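16 March 2022
Bench notes, packing cell, Hinodetti building

Long one today, want to get it down while it's fresh.

Started with both hands on the tray job again. The task is the same one we've had up since last week: cans out on the mat, one tray, get them in upright and don't crush anything. Sounds dull, and I have been grinning at it all day. The three-finger grip on the slim cans is so much better since Anjana slackened off the closing force. We had it at 94 on the old setting, which was fine for the jars and far too eager for thin aluminium. She brought it down in steps of 5 until the fingertips stopped leaving dimples, and then one more step for luck.

Left hand takes the slim ones, right hand takes the taller ones. I know we said we'd let it choose, but with fixed sides I can see what each hand is doing wrong, and the arms don't cross over the tray and get tangled up in each other's approach. Will try free choice again once the right side is behaving.

Ran the Nelo planner with the new approach angle, which comes in lower and from the side. Much nicer to watch. The old one came down from above like somebody picking up a dropped contact lens.

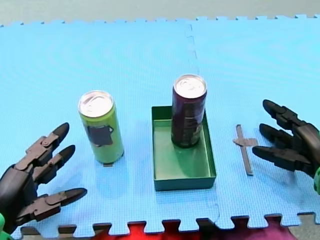
Placement order still matters more than I'd like. If the first can goes to the back of the tray there is a clear lane for the second, and the planner finds it quickly. If the first one lands in the front it dithers, and twice it gave up and parked. Dilani says the people on the line all fill from the back as well, and have done for years, and that I could have asked. Fair!

Which brings me to the afternoon, the part I most want to remember. Dilani brought four of the Rathnayake packers up from the floor to have a go at teaching it. Up to now it has only been me and Anjana moving the hands about, and we are both, let's say, careful. The packers are not careful, they're quick, and they don't waste any movement at all. One of them turned her wrist a little just before letting go, so the can settled flat with no wobble. I had been fighting that wobble in software for two weeks. Put her version in straight after tea and it works on the slim cans. Not checked on the tall ones yet.

Log stands at 2,326 placements, all kinds, good and bad. I'd like the next 800 to come mostly from the packers if Dilani can get them released for an hour here and there. She thinks mornings, before the second delivery.

They had questions, naturally, and I wrote them down as best I could:

Will it be on our line or a new one? (Ours first, on the mixed trays only. Nothing else is planned before October.)

Who sorts it out when it jams? (They want it to be them, with proper training, and they don't want to stand about waiting for one of us to come down the stairs. I agree completely. Need a recovery routine a person can run with two buttons and no laptop.)

Does the rate go up? Dilani took this one. The rate for people stays where it is, and the mixed trays come off their count altogether. She's putting it in writing, and I think that did more good than anything I showed them.

What do the people on mixed trays do instead? Less settled. Dilani's idea is that two of them move over to checking and to teaching new products as they come in, at the higher grade. I'd love that, and it has to be a real job with hours set aside for it. Left with her.

One worry from the oldest hand in the group: mixed trays are the job people ask for when their shoulders are bad, as it's slower and you can sit. I had always thought of it as the job everyone would be glad to lose. So we need to know what the light job will be once this goes in. Put it at the top of the list for the next meeting, above all my stuff.

Small things:

Ola, the little status screen, is too wordy. The packers wanted one colour and one short line. Anjana is cutting it down.

Mat tiles creep apart slightly at the seams over a long run. Push them together before the morning start, and check the zero after.

Right hand, outer finger: the middle joint is a touch slow on opening. Might be the cable. Look before blaming the code.

Tomorrow: wrist turn on the tall cans, then free choice of hand if that goes well. Anjana wants to try two trays side by side — yes please, but after the joint is fixed.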